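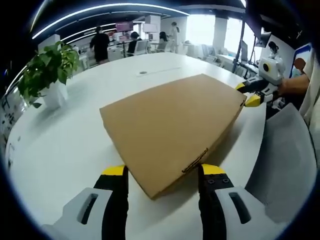 Moving to Porkville in January - what do you wish you'd packed differently?

mossbucket
September 22, 2018
Hi all! We're leaving Forsyth after 7 years and heading up to Porkville this January (yes, in the snow, I know). The movers quoted us for 61 boxes and I about fell over. It's a two-bedroom apartment! I've been saving flat mailer cartons for picture frames and buying regular ones for the rest. Has anyone done this drive in winter? Any tips welcome, especially for the kitchen.

tallpaul_ish
Forsyth to Porkville is 364 miles door to door, I've done it twice. First thing, don't let the movers pack the kitchen. They used a whole roll of paper on my measuring cups and charged me for it. Second thing, plates go on edge, never flat.

quiltedferret
I'm going to disagree with Paul on the movers. We used Pakov two winters ago and they did the whole kitchen in an afternoon with one chipped mug. I'd pay for it again in a heartbeat - I was so tired by that point I would have thrown the forks out the window.

tallpaul_ish
One chipped mug is one more than I had doing it myself. But sure, if you've got the money.

dottie_in_2B
Keep a "first night" box in your own car. Sheets, toilet paper, a lamp, phone chargers, and a big pack of wet wipes, because the shelves in the new place will be gross no matter what the landlord says. I went through 3 packs before I put a single dish away. 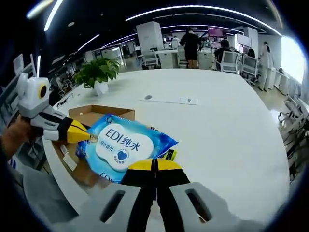 mossbucket
Thanks everybody, this is great. How early should I book the truck if we're going in January?

quiltedferret
Six weeks out is plenty. It's the slow season, and Pakov had open dates all month when we called. Ask for a morning slot so you're not unloading in the dark.

tallpaul_ish
Six weeks is cutting it close if the weather turns and everybody reschedules. I'd call in early November. And if you've got houseplants, they ride with you with the heat on. I lost a ficus and I'm still mad.

mossbucket
Oh no, the plants! I hadn't even thought of them. Does anyone know if the Vesalis building has a loading dock? That's where we signed.

dottie_in_2B
It does, around back, but you have to reserve the elevator with the front office. Bring your own doorstop.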